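So the Nistor sequel is happening, and I'm a little giddy about it. Word came out of a fan event in March that Bart Geerts is back in the director's chair for Nistor 2, and that Kasun Saha has signed on again as the getaway driver who stole the first movie from everybody else in it.

I was in the room for this one, squeezed in near the back with around 2,000 other people (the doors opened late and the line went down the block). Geerts walked out a little after 7 p.m., said hi, and went straight into a clip. No long intro, no host. I liked that.

The clip runs maybe a minute and a half. Saha is sitting in a parked car outside a place called Cotton, which from the look of it is a nightclub, and he's arguing on the phone with someone who keeps hanging up on him. Then the back door opens, a woman gets in, and she calls him by the name he used in the first movie's prologue. Big scream from the crowd. If you haven't seen the original, catch up now - that name matters a lot.

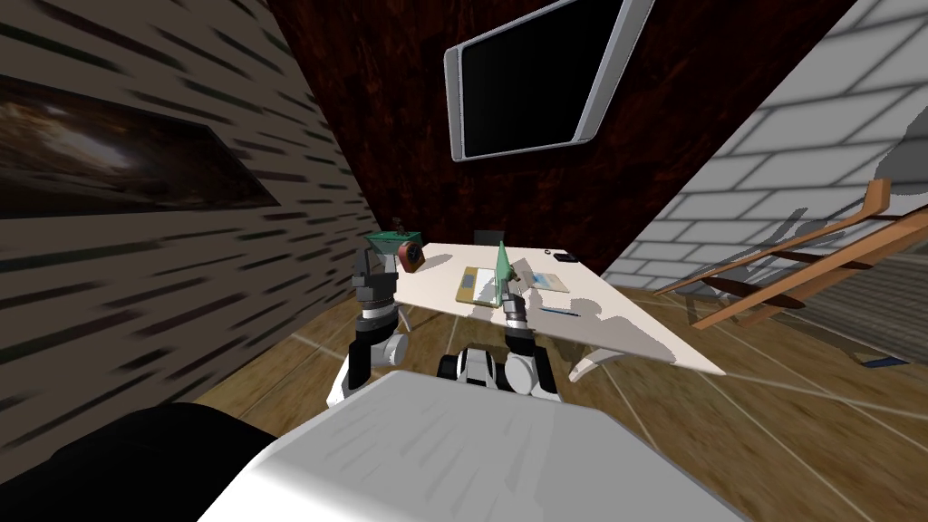 Computer-rendered scene: a robot arm holds a green triangular object over a table.

Geerts wouldn't say who the woman is playing. He did say the new story picks up two years after the bank job and that the crew has split up, with half of them working for a shady security company called Carkard. My guess is that's where the villain comes from, but it's only a guess, and I was wrong about pretty much every twist last time!

Saha came out for the last part and took a few questions. Somebody asked if he does his own driving and he laughed and said he does the parking. He also told us he read the script on a flight, got to the last page and started over from the beginning. I know actors always say that kind of thing, but he seemed to mean it.

Nodero, the studio behind both movies, plans to open the sequel on 3,066 screens, a lot more than the first one got. There's no release date yet. The trailer should come first, and Geerts said he's still fussing with the music for it - the clip we saw had a temp track that he asked us not to get attached to. Too late, I've been humming it since I got home.

One more thing for the soundtrack people: the original composer is coming back too. I'll post the rest of the cast when Nodero puts the list out.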